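Brumlow Shared Workshop
Folding gripper project: progress report for August
To: Américo Arruda, Arnatik small builds fund
From: Edgars Rozīte

Dear Américo,

Thank you again for being so patient over the revised budget, and for the kind note that came with the second payment (it's pinned above the bench!). I promised you a proper account of where the money has gone, so I'll try to keep to the point, though you know me by now.

Most of the month went on the hand-held gripper. The old linkages had a good deal of slop in them, so I redrew the arms and fitted brass bushings at the pivots, and the change in feel is lovely. Cloth work is mainly corners at the moment, pinching one and drawing it up from the table.
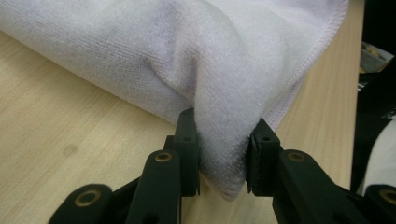

The spending is in decent shape. We have used £1016 of the grant so far, mostly on bushings, black filament and two replacement motors for the powered version, which we've taken to calling Silunen. One motor arrived with a bent shaft and the supplier is being slow about it, but I have five emails' worth of promises and I expect a refund before the next report.

Practice sessions have settled into a nice rhythm, roughly nine hours a week, usually in the evenings when the big saw is off and we can hear ourselves think. Thin fabric is still harder than thick. The fingers tend to pick up two layers where we want one, and I'd like to try a softer pad before we change anything bigger.

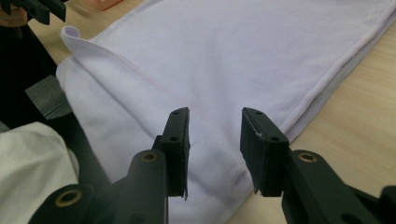 Will the powered version be ready for the open evening?
It should be on the bench and moving by then, though I'd rather show it lifting a single corner well than promise a whole fold.

For next month I'd like to move £60 from travel to pads and screws, if you're happy with that. Receipts are in the usual folder.

With warm wishes,
Edgars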